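# wimcombe-kitchens

Hi! This is the data card for the Wimcombe kitchen renovation log, a smallish pile of CSV files where I wrote down what it costs (in money, days and swearing) to redo an ordinary kitchen. It started as a spreadsheet for my own place, then my neighbor wanted a copy, then her sister did, and then people I'd never met were emailing me their receipts. So now it's a repo.

Current release: 31/12/2022

## What's in it

There are 63 kitchens in the main table, one row each. If you only open one file, open `kitchens.csv`. Everything else hangs off of it by `kitchen_id`.

```
data/
 kitchens.csv one row per kitchen
 line_items.csv one row per thing bought
 visits.csv one row per day somebody worked on it
 suppliers.csv names and a free-text note
notes/
 units.md
 known_problems.md
```

The columns people ask me about most:

| column | what it means |
|---|---|
| `kitchen_id` | short code, no meaning, please don't sort by it |
| `floor_area` | square feet, measured wall to wall before anything went in |
| `quote_total` | first written quote, in dollars |
| `paid_total` | what left the bank account in the end |
| `diy_share` | owner's own guess, 0 to 1 |
| `days_no_sink` | days without running water in the kitchen |
| `layout` | galley, L, U, island, or `odd` |

`days_no_sink` is my favorite column and I will defend it forever. Quotes never mention it, and it's the number that tells you how much takeout you're going to eat. The longest one in the set is 71 days (a galley kitchen, if you can believe it, waiting on one countertop that kept getting cut to the wrong template). I've double-checked that one with the owner and she sent me a very long email confirming it.

## How I collected it

Mostly by nagging. Each household got the same form, which Aparecida Guerra helped me write after my first version turned out to be unreadable. She used to do intake forms for a dental office and she is ruthless about questions that ask two things at once. If you've ever filled in "Were you happy with the price and the fitter?" you know exactly what she took out.

People sent in receipts, bank lines or photos of paper invoices, and I typed everything up by hand over a lot of evenings. I tried a receipt scanner app for a while and gave up, it kept reading hinges as "hinges 8" with a price of zero and I was spending longer fixing than typing.

When a household had no receipt for something, the line item is still there but `source` says `memory`. Please filter those out if you're doing anything serious with the prices. I like having them, because they catch the small stuff (caulk, drill bits, the second tub of primer) that never makes it into a tidy folder of invoices.

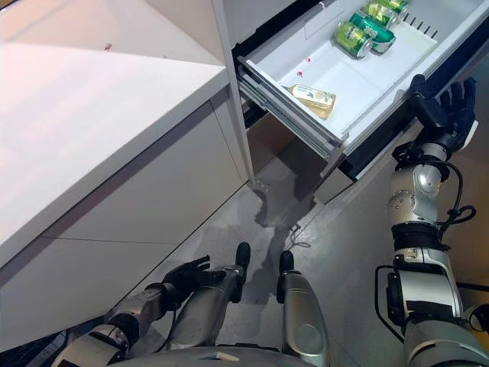
The `category` column in `line_items.csv` is the one I've rewritten most. My first go had "cabinets" as a single bucket, and it was useless! A box, a door, a set of runners and a handle can come from four different shops at wildly different prices, and lumping them together hid where the money went. So now there are separate values:

- `carcass` for the box itself, including side panels and fillers
- `front` for doors and drawer faces
- `runner` for drawer slides and anything else that moves in and out
- `hinge`
- `handle`
- `top` for counters and the cutting and joining of them
- `misc_hardware` for brackets, screws, plinth clips, bumpers

If somebody bought a complete drawer as one product, it goes under `carcass` with `bundled` set to `1`. I went back and forth on this with Declan Moriarty, who fits kitchens for a living and thinks I should have a whole separate category for it. He may be right. It's on the list for a later version, and if you feel strongly about it too, go add your voice to the open issue.

## Suppliers

I've kept supplier names in because owners said that was fine, and because readers kept asking. The ones that come up most are Prakmont for cabinets and Ó Conaill for counters. Mind the accent on that second one if you're joining tables! The files are UTF-8 and if your software mangles the O you'll quietly lose a bunch of rows. I lost an entire evening to this in February, so learn from me.

Hirelness shows up in `visits.csv` as well, that's a tool rental place and not a fitter. Their rows have a cost but no hours.

Nobody paid me or gave me a discount to be in here, and a supplier being listed isn't a recommendation. I have my opinions and they are staying out of the CSV.

## Known problems

This is a set of kitchens belonging to people who were willing to talk to me about their kitchens, so take it for what it is. A few things I'd want to know if I were you:

- It leans hard toward smaller homes. Only 3 of the layouts are `island`.
- `diy_share` is a feeling, not a measurement. Two people in the same household once gave me 0.2 and 0.8.
- 7 rows have no `quote_total` because the owner never got one in writing. I left those blank. Don't fill them with zeros, please.
- Appliances are left out completely. Some folks kept the old stove, some bought one that cost more than my car, and it drowned out everything else.
- Permits are in for some towns and folded into labor for others. I've flagged the ones I know about in `notes/known_problems.md`.

Prices haven't been adjusted for inflation. Each line item has the month it was bought, so you can do your own adjusting.

## Using it

You can use the whole thing for whatever you like under CC BY 4.0, just mention where it came from. Class projects, blog posts, arguing with your brother-in-law about granite, all fine by me. Please don't try to work out whose kitchen is whose. I took out street names and rounded the floor areas to the nearest five square feet, but it's a small town and people talk.

If you load it in pandas, this keeps the codes from turning into numbers:

```python
import pandas as pd
k = pd.read_csv("data/kitchens.csv", dtype={"kitchen_id": str})
```

## Adding your kitchen

Yes please! The blank form is linked from the issues page. Fill in as much as you can and leave the rest empty, a half-finished form is still useful to me. Before-and-after floor plans are welcome even if they're drawn on the back of an envelope. I do read everything, but I'm slow, and I get slower whenever I'm in the middle of a project of my own (the pantry is next, wish me luck).

Spotted a typo or a price that can't be right? Open an issue with the `kitchen_id` and the line number and I'll go dig out the receipt.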